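Isodgate Household Forum > Laundry and Linens > Hems and folding

Topic: Best way to pick up a hemmed cloth when folding a big pile

plandem_jo
I do the towels and cleaning cloths for a small guest house in Plandembridge. In July we go through more than 400 pieces a week, mostly thin cloths with a stitched edge. I pick each one up by the hem, shake it and fold it in half twice. My sister picks up by the middle and finds the corners afterward. She says I'm slower. Which way do you do it?

starchandsteam
By the hem, always. If you grab the middle you have to turn the thing over to find an edge, and half the time you get two edges that aren't next to each other.

k_loft53
Disagree. With a pile straight out of the dryer you don't get to choose. Grab whatever is on top, let it hang, and the lowest point is usually a corner. Take that, let go of the first spot, and you have it.

starchandsteam
That's two grabs for every cloth. I do one.

k_loft53
You do one plus however long you spend looking for the hem.

rinsecycle
Depends on the cloth. Terry is fine from the middle. The thin Gökçe ones we use curl over at the edge, and if you take them there you pick up a double layer without noticing. Then the fold is off by an inch and the stack leans.

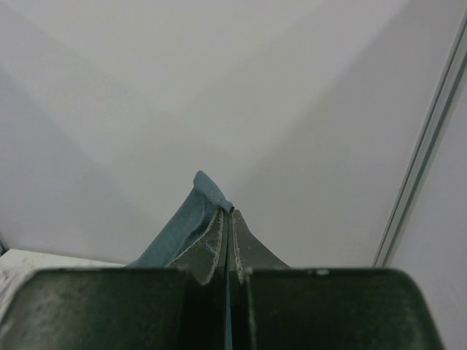

Page 3 of 4

rinsecycle
The teal one at the end of the last page has the curl I meant. The top end is folded over and the stitching is right at the fold. Against a white wall it's easy enough to see, but in a basket of the same color I miss it.

plandem_jo
Ours do that too. Do you iron them?

rinsecycle
No. I run my thumb along the hem once before folding. Adds a second or so.

millrow
I'd change the dryer setting before anything else. Ours curled badly on high. We went down to medium and took them out a little damp, and it mostly stopped.

starchandsteam
Damp cloths in a closed cupboard will smell in a day.

millrow
They sit on a rack for an hour first. I didn't say put them away damp.

k_loft53
Still from the middle for me. I timed it: 53 cloths in the time it used to take me to do 40.

plandem_jo
Were those hemmed or cut edge?

k_loft53
Cut edge, so maybe not a fair test. I'll try it with the hemmed ones from Stundville when the next load is done.

plandem_jo
OK. I'll try medium heat on half of ours and leave the rest as is. Sister is still going to say I'm slow.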